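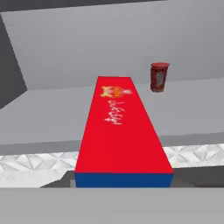

Sim kitchen, carton and can on the gray surface.

Progress report, work package on good practice for simulated manipulation trials
Prepared for the Prororik program office by Halima Mwakyusa, Clora
Period covered: through end of July

Short version first. Rules document is at draft five, most of it now in use day to day. Trial logging is on track. Labeling is behind. Budget fine. One decision needed from you, see near the end.

What we said we'd do this period

Write down how a simulated kitchen trial gets set up, run, stopped and recorded, so that two sites can do it the same way and get numbers that can sit in one table. Try the rules on our own runs before asking Nyanda to adopt them. Send you the draft.

What got done

Draft is attached separately. 35 rules, down from 52 in the spring version. Cuts were mostly duplicates, plus a few that read well and couldn't be checked by anyone. Rule of thumb now: if a reviewer can't tell from the log whether a rule was followed, it goes in the guidance notes and comes out of the rules.

1,305 trials logged under the new format as of the last export. Of those, 112 flagged for review, mostly missing reset records. Not happy with that but it's a logging problem, the runs themselves are there. Fix went in mid-July and the flags have slowed down a lot.

Scene files now have a version stamp. Sounds minor. Took two weeks. Before this, somebody could nudge a wall or swap a texture and the old and new results would end up averaged together. Any change to geometry, lighting, object models or camera placement now gets a new version, no exceptions, including "only cosmetic" changes. Two people here argued for an exception on textures. We tested it, the policy's behavior shifted when the carton print changed, so no exception.

The rules people ask about most

Start state. Every trial records where each object is before the arm moves, arm pose, gripper open or closed. Written out by the simulator, not typed in by the operator.

Success. Has to be defined before the batch starts, in one sentence, and checked by script. Object inside target zone, gripper clear of it, holds for the settle time. If the script and the person watching disagree, the script's answer stands in the table and the disagreement goes in the comments field.

Stopping. Time limit set per task. Operator may stop a run early only for a simulator fault (objects passing through each other, arm going unstable). Stopping because it looks like it's going to fail is not allowed. This was happenning more than anyone thought, us included.

Reruns. A faulted run gets rerun once with the same seed. Both records are kept. No picking the better one.

Clutter. Fixtures and items that aren't part of the task still get listed in the scene sheet.

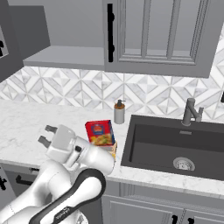 Approach and clearance took the most arguing. The earlier draft gave a single minimum distance between the gripper and anything it isn't meant to touch, and that falls apart on a kitchen counter, where a pick next to a sink or beside another item can't keep that distance and still reach. Current wording has two zones. Outer zone, normal speed, full clearance. Inner zone, reduced speed, contact with the target only, any other contact logged with object name and force. A touch isn't automatically a fail. An unlogged touch is.

Also added: the arm has to finish every run in the parked pose, or the log has to say why it didn't. Bumside asked for this one – their reset script assumes parked and was quietly starting runs from wherever the arm had been left.

Cameras. Each view gets reported separately. Some views have the carton close and the arm out of sight, others are the reverse, and a result from one shouldn't be quoted as if it covers the other. Reports need to name the view the policy was given and the view the reviewer used.

Behind schedule

Labeling of contact events. We planned to have all flagged trials reviewed by two people. One pass is done, second pass is roughly half done. Agreement between reviewers is good on drops and poor on light touches, so the definition of a light touch is being rewritten before we carry on. Expect to catch up next period.

Sim to real comparison. Not started. Waiting on the physical counter at Nyanda, which has slipped again. We'd rather not write any wording on transfer to hardware until there are runs to back it up. The draft has a heading for it and a blank section under it. Please leave it blank for now when circulating.

Problems and risks

Bumside logs on an older simulator build. Their contact forces don't match ours for the same scene and seed. Either they upgrade or we keep two tables. Upgrade is cheaper over the year, costs them a bad week now.

Rule count creeping back up. Each review meeting adds two or three. I've asked that any new rule come with one it replaces, we'll see how long that lasts.

Staffing is ok through the fall. One reviewer goes part time in September.

Decision needed

Do you want the rules released as a fixed version with a number on it, or kept open and updated as sites report back? Clora's preference is fixed, with changes collected and released twice a year. Nyanda prefers open. Can live with either but need to know before the next batch, as the version goes in every log header.

Next period

Second review pass finished. Light touch definiton settled and tested on a fresh batch. Bumside upgrade or a written plan for two tables. Drawer and cabinet tasks added to the scene sheet template. Short training note for new operators, two pages at most.

Spending is in the usual spreadsheet, slightly under on compute, slightly over on reviewer hours. No transfer between lines requested this time.

H. Mwakyusa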